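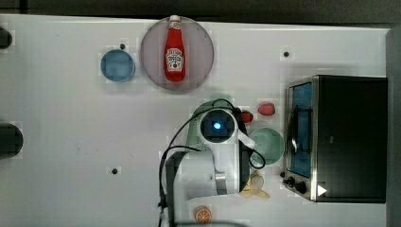

第3章 設置と画面合わせ
家庭用プロジェクター Pekora 使いかたガイド(改訂 10/26/23)

箱から出して電源が入ったら、いよいよ映す場所を決めましょう。Pekoraをお使いいただくなかで、いちばん楽しい作業がこの章に詰まっています。同じ映画でも、壁を変え、距離を変え、部屋の明かりをひとつ消すだけで見え方がまるで違います。最初の晩はぜひ時間に余裕をもって、あちこち試してみてください。

この章で使うもの
・Pekora本体と電源アダプター
・リモコン(電池を入れておきます。入れかたは第2章)
・卓上スタンド Goltcombe(別売。なくても設置できます)
・巻き尺
・スマートフォン(アプリ Turkach を使う場合)

3-1 映す壁を選ぶ

専用スクリーンがなくても大丈夫です。家の中を見まわすと、案外いい壁があります。寝室のベッドの足もと側、廊下の突きあたり、ふだん物を置いている棚の横。天井も立派なスクリーンになります(天井に映すときは3-5をご覧ください)。

向いているのは、白か淡い色で、つやがなく、でこぼこの少ない壁です。まっ白でなくてもかまいません。淡いグレーの壁は黒がぐっと締まって見えるので、夜の場面が多い映画にはむしろおすすめしたいくらいです! 淡いベージュやクリーム色の壁でも、あとで説明する壁色補正でかなり自然な色になります。

1. 候補の壁の前に立ち、映したい範囲に額、時計、スイッチ、コンセントがかかっていないか見ます。
2. 手のひらで壁をなで、表面のざらつきを確かめます。布目の深い壁紙は、字幕の輪郭がにじんで見えることがあります。
3. 部屋の照明をつけたまま、斜めから壁を見ます。照明がはっきり映りこむ壁は、映像も光って見えにくくなります。
4. カーテンを閉め、すき間から入る光が壁のどこに当たるかを見ておきます。

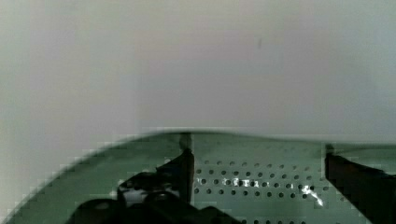

図3-1 淡いグレーの無地の壁。小さな点ほどの跡は、映像が動きだすとあまり気になりません。

メモ:壁の汚れを落としたいときは、乾いたやわらかい布でそっと払ってください。水ぶきできるかどうかは壁紙によって違います。

メモ:場所によって壁の明るさや色みが違って見えるときは、照明や窓の光が原因かもしれません。明かりを消してからもう一度見てみましょう。塗りなおしを考えるのは、それからでも遅くありません。

3-2 本体を置く

壁が決まったら、次は距離です。画面の大きさは、壁からレンズまでの距離で決まります。80インチで映す場合、壁からレンズまでを271センチにしてください。本体の後ろ側からではなく、レンズの面から測ります(ここは間違えやすいところです)。

もっと小さくしたければ壁に近づけ、大きくしたければ離します。ぴったりの数字にこだわる必要はまったくありません。巻き尺で一度測ったあとは、本体を前後にすべらせながら、ソファに座った人に「もうちょっと大きく」「そこ!」と言ってもらうのがいちばん早い方法です。

1. 平らで、ぐらつかない台を選びます。食卓、サイドテーブル、しっかりした棚板などが使えます。
2. 本体の左右と後ろに、こぶしひとつぶん以上のすき間をあけます。
3. レンズを壁の正面に向けます。真正面が無理な場合は、少し斜めでもあとから補正できます。
4. 電源アダプターのコードを、人が通らない側へまわします。
5. 電源ボタンを長押しします。起動音が鳴り、ロゴが映れば準備完了です。

注意:吸気口と排気口をふさがないでください。布やクッションの上に直接置くと、内部に熱がこもります。

注意:食卓に置くときは、飲みものや汁ものを本体のそばに置かないでください。万一こぼれたときは、すぐに電源アダプターをコンセントから抜き、お買い上げの販売店にご相談ください。

警告:動作中のレンズをのぞきこまないでください。小さなお子さまやペットがいるご家庭では、目の高さより上か、手の届かない場所に置くことをおすすめします。

3-3 スタンド Goltcombe を使う場合

台の高さが足りない、角度をもう少し上に向けたい、というときに頼りになるのがGoltcombeです。首の部分がなめらかに動き、止めたいところで止まります。使いはじめると、本を重ねて高さを稼いでいたころには戻れないと思います。

1. スタンドの脚を開き、カチッと音がするまで広げます。
2. 本体底面のねじ穴に、スタンド上部のねじを合わせて回し入れます。
3. 固定つまみをゆるめ、角度を決めてから締めなおします。
4. 手を離し、本体がゆっくり下がってこないことを確かめます。

注意:固定つまみをゆるめるときは、必ずもう片方の手で本体を支えてください。

メモ:ねじは指で締まるところまでで十分です。工具で強く締めると、ねじ穴をいためます。

3-4 画面を合わせる(Shen モード)

Pekoraには、画面の形とピントをまとめて整えるShenモードが入っています。ボタンひとつで台形だった画面がすっと四角に変わるようすは、何度見ても気持ちのいいものです。ぜひ家族みなさんの前でやってみてください!

自動で合わせる

1. リモコンの「ホーム」を押し、「画面」から「Shen」を選びます。
2. 「自動」を選んで決定を押します。壁に格子模様が映ります。
3. 模様が消えるまで、本体に触れず、レンズの前を横切らずに待ちます。
4. 「完了しました」と表示されたら、決定を押して終わります。

手動で合わせる

壁に柱や梁の段差があるとき、家具のふちをよけて映したいときは、手動のほうがきれいに仕上がります。

1. 「Shen」の画面で「手動」を選びます。
2. 矢印ボタンで、動かしたい角を選びます。選んだ角が点滅します。
3. 決定を押してから、矢印ボタンで角を動かします。長押しすると速く動きます。
4. ほかの角も同じように合わせ、「保存」を選びます。
5. 「ピント」に移り、画面中央の文字がくっきり見えるところで止めます。

メモ:角を大きく動かすほど、映像は少しずつ粗くなります。まず本体の位置で大まかに合わせ、残りをShenで整えるのがコツです。

メモ:電源を入れた直後は、本体が温まるにつれてピントがわずかにずれることがあります。映画を見る前に予告編や短い動画を流しておき、そのあとで合わせると安心です。

壁色補正

1. 「画面」から「壁の色」を選びます。
2. 「白」「グレー」「ベージュ」「その他」のうち、近いものを選びます。
3. 見本の写真が映ります。人の肌と空の色を見くらべて、自然に感じるところまで左右の矢印で調整します。

「その他」は緑や水色など、はっきり色のついた壁のための設定です。補正を強くすると画面が暗くなるため、部屋もできるだけ暗くしてご覧ください。

3-5 天井に映す

寝ころんで見る映画は格別です。星空の映像や、海の中をゆっくり泳ぐ映像がとくによく合います。

1. Goltcombeを使うか、本体底面の折りたたみ脚を起こして、レンズを真上に向けます。
2. 天井の照明がじゃまにならない位置を探します。
3. 「画面」から「投写の向き」を選び、「天井」にします。
4. 枕の位置に寝てみて、上下が逆に見えるようなら「回転」を選びます。
5. 3-4の手順で画面を合わせます。

注意:真上に向けた本体を、顔や枕のすぐ横に置かないでください。寝返りで倒れるおそれがあります。

メモ:眠ってしまいそうな夜は、「おやすみタイマー」を先に入れておきましょう。音がだんだん小さくなり、最後に電源が切れます。

3-6 アプリ Turkach につなぐ

リモコンがいつもクッションの下に消えてしまう方に、とくにおすすめです。スマートフォンから音量や再生を操作できるうえ、Shenモードの手動調整も画面を指でなぞって行えます。9月の更新からは、置き場所ごとに設定を覚えさせる「お気に入りの壁」も使えるようになりました。居間、寝室、天井と名前をつけておけば、移動するたびに最初から合わせなおす手間がぐんと減ります。

1. スマートフォンとPekoraを、同じWi-Fiにつなぎます。
2. Turkachを開き、「機器を追加」を押します。
3. 壁に映った番号を入力します。
4. 接続の音が鳴ったら、好きな名前をつけて保存します。

「お気に入りの壁」に登録する

1. 画面合わせと壁色補正をすませます。
2. Turkachの「壁」を開き、「いまの設定を保存」を押します。
3. 名前を入れ、完了を押します。

メモ:登録した壁を呼び出しても、本体の位置が前回とずれていると画面もずれます。台の上に小さなマスキングテープを貼り、本体の角の目印にしておくと便利です。

3-7 うまく映らないとき

画面がぼやける
レンズに指紋やほこりがついていないか確かめ、レンズ用の布で軽くふきます。そのあと、ピントを合わせなおしてください。

画面の片側だけぼやける
本体が壁に対して斜めになっています。Shenで形を四角に整えていても、ピントの差は残ります。できるだけ正面に置きなおしてみましょう。

色が黄色っぽい、または緑っぽい
壁色補正の設定をご確認ください。電球色の照明を消すだけで直ることもよくあります。

「301」と表示される
自動の画面合わせで、格子模様をうまく読みとれませんでした。部屋を暗くし、レンズの前に物がないことを確かめて、もう一度お試しください。つやのある壁やガラスの近くでは、手動をお使いください。

ファンの音が大きい
吸気口にほこりがたまっているかもしれません。電源を切り、本体が冷めてから、掃除機の先に細いブラシをつけてやさしく吸いとります。使用時間が2,000時間を超えると、お手入れのお知らせが表示されます。フィルターの外しかたは第6章をご覧ください。

Turkachがつながらない
スマートフォンと本体が別のWi-Fiにつながっていないか確かめます。来客用のWi-Fiでは、機器どうしの通信が止められている場合があります。

画面が決まったら、次は音です。第4章では、内蔵スピーカーの向きと、外部スピーカーのつなぎかたをご案内します。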